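Small Objects, Hard Questions
At the Kirkell laboratory, a year of side-by-side trials is changing how grippers are chosen

On the second floor of the Kirkell building, the morning's work begins with a checklist. Finger pads are inspected, camera mounts are tightened and the clock on each recording unit is compared with the one on the wall. Only then does the first trial of the day get under way, shortly after 8:30 a.m.

The laboratory is in the final months of a comparison study that began last May. Its purpose is simple to state. Manufacturers and research groups offer a wide range of grippers for everyday handling work, and buyers have few ways of judging one against another under the same conditions. The Kirkell team set out to test three designs on the same tables, with the same household and office items, and to publish the results in a form that a purchasing manager could read without an engineering degree.

"Most of the published numbers describe how hard a gripper can squeeze," said Gunhild Eyvindsson, who directs the study. "Our partners were asking about other matters. They wanted to know whether it could pick up a key."

Three Designs, One Table

The first design, known in the laboratory as the Allport, uses two flat fingers with firm rubber pads and moves on a straight track. The second, the Pathak, has softer fingers that bend around an object as they close. The third, the Burden, is a two-finger unit with wide replaceable pads that can be mounted on an arm or carried by hand, with a camera fixed above the fingers.

The option to carry the tool by hand has become central to the study. An operator holds the unit, performs a task at a natural pace and records the view from the wrist. The same fingers can later be placed on a robot arm, which is asked to carry out the same task from the same viewpoint. Differences between the two sets of recordings show where the arm or its controller is at fault, and where the fingers themselves are the limit.

The object set contains 37 items, selected after visits to mailrooms, repair counters and school offices. There are boxes and bottles, which every design handles well. There are also trays, tags, clips and loose rings, and it is these that take up most of the team's time.
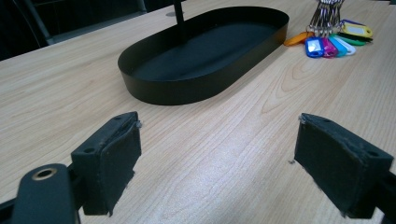 Two fingers of a hand-held gripper over the test table, with an oval tray and a bunch of colored key tags. Photo: Kirkell laboratory.

The tray and the key tags are used together in a task called "collect." The operator or the arm must lift the bunch of tags, carry it over the tray wall and set it down inside. A trial is counted as complete only when every tag rests on the floor of the tray. A tag left hanging over the wall is recorded as a partial result, and a tray pushed more than a hand's width from its starting point is recorded as a fault.

The task looks easy and is not. The rings and tags move against one another as they are lifted, so the shape of the bunch changes between the approach and the grasp. A firm grip on a single tag may raise the whole bunch or may only drag it. Polished metal also returns bright highlights to the camera, and a dark tray offers the vision software very little contrast between wall and floor.

What the Trials Have Shown

The team has logged 1138 trials to date. Full figures will be released with the final report, but several patterns are already clear enough to discuss.

The Allport has been the most consistent of the three on rigid items. Its straight closing motion makes it easy to program, and its pads leave the smallest objects where the camera expects them to be. On the key tags it has done less well. The firm pads tend to pinch one tag and lose the others during the lift.

The Pathak has given the best results with the rings. Its bending fingers gather loose items toward the center before they tighten. The same softness is a drawback with the tray, where the fingers give way against the thin wall and the tray turns as it rises. Operators have learned to approach it at the rounded end, with limited success.

The Burden falls between the two in most tasks and has been the easiest to use by hand. New operators reached a steady pace with it sooner than with either of the others. The question the team is still examining is pad life.

"We had treated the pads as a supply item, like printer paper," said Maricel Padilla, the engineer responsible for the test hardware. "By the middle of the study we were treating them as a variable. A rough pad and a smooth pad are two different grippers, and the log has to say which one was fitted."

Pad condition is now graded at the start and end of every session. The grade is entered beside the trial number, together with the lighting setting and the position of the camera. Ms. Padilla has also introduced a spare set for each design, kept in a closed drawer and used only for reference trials, so that results from the first month can be compared fairly with those from the last.

The View From the Wrist

Camera placement has proved to be the other major subject. Each design was first tested with a single overhead camera fixed to a stand. That position gives a good view of the table, but the gripper hides the object at the moment of contact. A wrist camera keeps both fingertips in sight throughout the approach, and the team found that its operators made fewer late corrections once they worked from that view.

There are costs. Reflections that are harmless from overhead can spread across the working area when seen at a low angle. The wrist view also says little about what lies beyond the table edge, and an arm moving at speed needs that information. The laboratory now records with 2 cameras for all arm trials and keeps the wrist camera alone for hand-held work.

Controllers have received less attention so far. All three designs were run on the same arm with the same control software, a decision Ms. Eyvindsson defends as necessary for a fair test. She acknowledges that the makers might each have preferred their own. A smaller follow-up study, planned for the coming year, will repeat the "collect" task with each maker's recommended settings.

The final report will include the complete object list, the grading sheet for pads and a selection of recordings from both hand-held and arm trials. Until then, the sessions continue each morning, and the next group of operators is now in training on the hand-held unit.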